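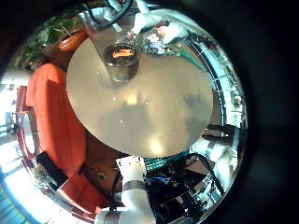 A round cream-colored tabletop with a clear plastic cup, beside an orange-red upholstered chair

A side table is a small table placed next to a chair or sofa to hold items in use by the person seated, such as drinks, snacks, reading matter and lamps. Round types are common in sitting rooms and waiting areas, where the lack of corners makes it easier to pass between seats.

Design
The top is usually fixed to a single column or to a frame with 4 legs. Tops are made of solid wood, coated board, metal, glass or molded plastic. Pale finishes with a slight gloss show reflections of windows and lamps, and crumbs are easier to see on them than on patterned surfaces. The top is generally set level with the arm of the adjoining seat or up to 2 inches below it. The Arkex catalog lists its round model with a height of 28 inches, intended for upright chairs.

Use and clearing
Disposable cups and snack wrappers make up most of the clutter on side tables in shared rooms. Cups with liquid remaining are emptied before disposal. Wrappers are removed before the surface is wiped, and the top is then cleaned with a damp cloth and dried. Potted plants are often kept nearby, on the floor or on a separate stand, to limit water marks.

See also
Coffee table
Nightstand
Pedestal table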